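The woman who knows where the apples went

Imogen Haslam has a map of Nallulow pinned up in her hallway, and it is covered in green ink. Every mark is an apple tree, or a place where an apple tree used to be, and she can talk about most of them as if they were old neighbours.

"That one's behind the bus shelter," she says, putting a finger on a smudge near the fold. "It's a terrible shape and it's been hit by at least one van. The apples are wonderful. You have to fight the wasps for them."

She started looking for old orchard trees after moving into a house on Valonwood Lane, where the garden came with a single, leaning, half-hollow tree that the estate agent had suggested she take down. She left it. In October it gave her more fruit than she could carry indoors, yellow with a rusty patch round the stalk, sharp in the first week and then suddenly honeyed by the time the clocks changed.

"I wanted to know what it was called. I thought somebody would just tell me! I took a bag of them to an apple day and three people gave me four names, all very sure of themselves."

So she went to the records. The parish had a tithe map, a box of sale papers and, best of all, the order book of a local nurseryman called McAlister, who supplied trees to half the farms in the valley. The handwriting is awful. Imogen spent most of a winter with it and came out the other side knowing that McAlister had sold 1,888 apple trees in the years the book covers, to farms, to the vicarage, to a schoolmaster who never seems to have paid.

"You get fond of them all," she says. "There's a farmer who orders the same cooking apple again and again, and then one year he orders a single pear. I'd love to know what happened there. Was it his wife? Did he get bored?"

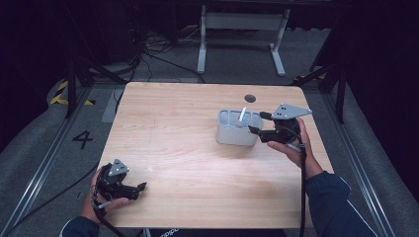
The sort in her own garden, she now believes, is the Jelard, which McAlister listed as a late keeper "good for the plate and the pie". It appears in no modern catalogue she has found. Keeping is the bit that makes her light up, and she has strong views on how it should be done – cool, dark, not touching, and with air moving underneath. People write to ask her whether they need proper slatted apple trays, and she tells them no. A plain grey plastic basket with slots in the sides will let the air through perfectly well, so long as you put in a single layer and resist the urge to pile it up. Wrap the best ones in newspaper, check them every week, and eat anything with a soft spot that same day.

"My grandmother kept hers under the spare bed," she says. "You'd go to stay at Christmas and the whole room smelled of apples. I slept so well in there."

Finding the trees is only half of it. The other half is making new ones, and for that she has Ashley Ackroyd, a retired gardener who taught her to graft. He takes his cuttings in January, pencil-thick, from last summer's growth, and keeps them wrapped in damp paper at the bottom of the fridge until the rootstocks wake up in March.

"She was hopeless at first," Ackroyd says cheerfully. "Her cuts were all wobbly. You want one clean pull of the knife, and she was whittling."

Imogen doesn't argue with this. Of her first batch, 2 grafts took. "But two trees! Out of a stick and a bit of tape! I went out in my dressing gown to look at the buds and I think I shouted."

More than 400 young trees have since gone out to gardens, verges and school fields round the valley. She asks people to send her the first apple, and quite a few do, some of them by post, which she says is a brave thing to do with an apple.

There are still gaps. McAlister's book mentions a red sweet apple, sold to a farm above the old quarry, that she has never managed to trace. The orchard was grubbed up long ago, but a walker told her last autumn about a tree growing out of a wall up there, with fruit on it the colour of a postbox. She has already been up to look. The apples were all down and the birds had had them.

"I'll be up there in September," she says. "Ashley's bringing the ladder."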